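# Keeping the Snack Shelf Straight: A Small Study of Packet Display

Project report, Retail Practice module, spring term
Submitted by Patricio Requena

## Why I picked this

When our instructor asked us to choose one corner of a shop and study it closely, most of my classmates went for the big subjects, like checkout lines or store windows. I asked for the snack shelf. I grew up stopping at one on the way home from school, and I have always wondered why some snack shelves make you want to linger and others look like somebody emptied a sack onto them. My instructor laughed a little and said yes, as long as I promised to write about more than my favorite flavors. I have mostly kept that promise.

The work was done in the training shop we call Drostby, which is set up with real shelving and real stock so that students can practice filling, facing and tidying. I spent 8 sessions there during May, each one lasting 45 minutes, and I kept a notebook going the whole time. (My handwriting got worse as the month went on, and I apologize to my notebook partner at the next bench, who had to read it.)

## What I wanted to find out

My main question was a simple one: how quickly does a neat row of packets stop being neat, and what is the least amount of work that keeps it looking good? I also wanted to know whether the big potato chip bags and the smaller stand-up pouches behave differently, because they seemed to me like two quite different animals even though they get stocked side by side.

## How the work went

Each session started the same way. I stood back from the shelving and wrote down how it looked from where a customer would stand. Then I asked classmates to "shop" for a while, picking up packets, reading the backs, changing their minds and putting things back wherever they liked. They turned out to be very good at that last part! Across all the sessions I logged 522 pick-ups, and after every 24 of them I stopped everybody and tidied.

Tidying meant three things in my plan. I turned the fronts forward, I brought the packets up to the front edge of the shelf, and I stood up anything that had slumped. I had a fourth step at the beginning, which was to sort by color, but I dropped it after the first session – it took ages, and it muddled up flavors that belong together.

The part I enjoyed most was straightening the pouches. You take hold of one with both hands, ease it into line with its neighbors and let go gently, and there is something very calming about seeing the row come together. With one hand I tended to pinch the top of the pouch and drag the one beside it along too, so I was forever fixing the packet I had just fixed. 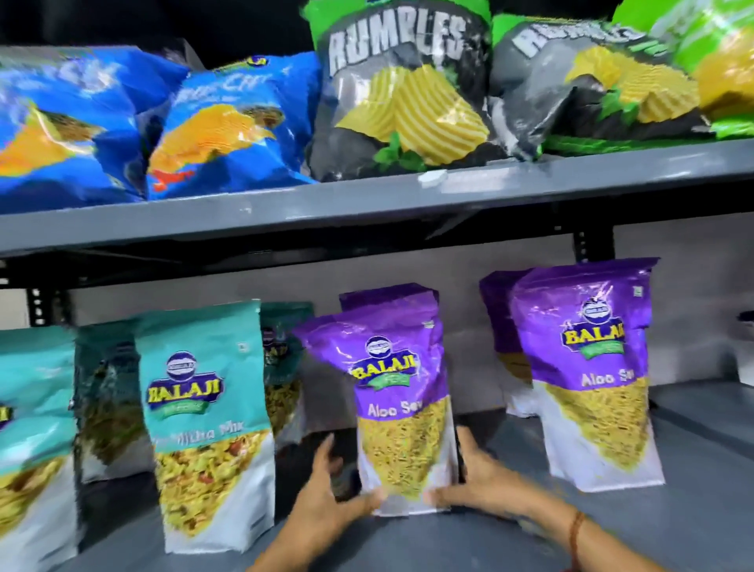 *Figure 1. Straightening a pouch of Balaji Aloo Sev on the lower shelf, with the large chip bags on the shelf above.*

The chip bags were more trouble. They are full of air, they are slippery against one another, and once one begins to lean, the next one seems to take it as an invitation. The Rumbles bags are tall, so a lean really shows, and the blue ones like to overlap so that part of the front gets hidden. I tried packing the row more tightly and that did help them stay up, but then my shoppers had to tug to get one out, and the tugging undid the good work all over again.

## What I learned

The pouches kept their places far better than the bags did. After a round of shopping, I could usually put the pouches right with a few small nudges, while the chip bags often wanted the whole row taken in hand from one end to the other. I would not call this proof of anything grand, as my shoppers were all classmates and some of them were plainly hungry, but it was the same story in every session.

I also found that where I stood mattered. Close up, with my nose practically in the chips, I fussed over creases that no shopper would ever see. When I took two steps back I noticed the things that really spoiled the shelf, such as a front turned sideways or a gap in the row. After the third session I made myself step back before touching anything, and my notes from then on are a good deal shorter and, I think, more useful.

Color helped me more than I had expected. The teal and purple pouches on the lower shelf are easy to tell apart at a glance, so one that had wandered stood out at once. I would love to try the same thing with packets that look more alike.

## If I did it again

I would ask for a second set of shelves so that one could be left alone while I tidied the other. I would also invite shoppers from outside the class, perhaps on a Sunday, when people are in less of a hurry and more inclined to browse. And I would try some kind of low divider between the chip bags, to see whether it stops the leaning without making the row too tight to shop from.

My notebook and the tally sheets are in the blue folder at the back of the module shelf, for anyone who would like to carry on with this next term.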